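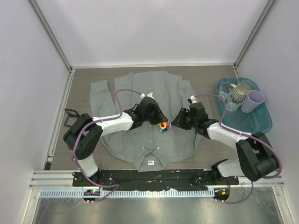 Can we see the two-arm bench working before we decide on one?
Of course, and we would much sooner you did. Our open afternoons run through July at the Ciltau workshop, starting at 2 o'clock, and the kettle goes on well before that.

The Stokano bench is our table-top cell for two arms, built for people who want to try out handling jobs on everyday things — clothes, cups, toys, whatever you have to hand. Both arms are fixed to one black mounting plate along the front of the table, each with its own parallel gripper, and they can meet over the middle, so a shirt laid out flat is within reach from both sides. The pale walls at the back and sides are held by aluminium posts, and the table top is wood-grain, which visitors tell us makes the whole thing feel less like a factory and more like somebody's kitchen.

Munther Bataineh leads the demonstrations and is very happy to be interrupted. He likes to start with a small toy between the two grippers and then move on to cloth, and if you ask nicely he will let you take a turn at the controls yourself. Please do bring something of your own to try! Last summer a lady came with a tea cosy and we were still talking about it at closing time.

The session lasts a couple of hours, with a break in the middle for cake (Bożena Malinowski bakes, and she takes requests within reason). Places are limited to 7 per afternoon so that everybody gets a proper look and a proper chat.

What comes with the bench
Two arms with grippers and cables
Mounting plate, front rail and cable duct
Table and enclosure walls
A day of setting up at your place with Živko Janevski

Order code: Stokano 234
Spare gripper fingers: Stokano 53

To book a place, ring the workshop on extension 2493 and ask for Kazimiera Szulc. Do mention if you need the step-free entrance, as it is round the side by the bicycle racks and easily missed.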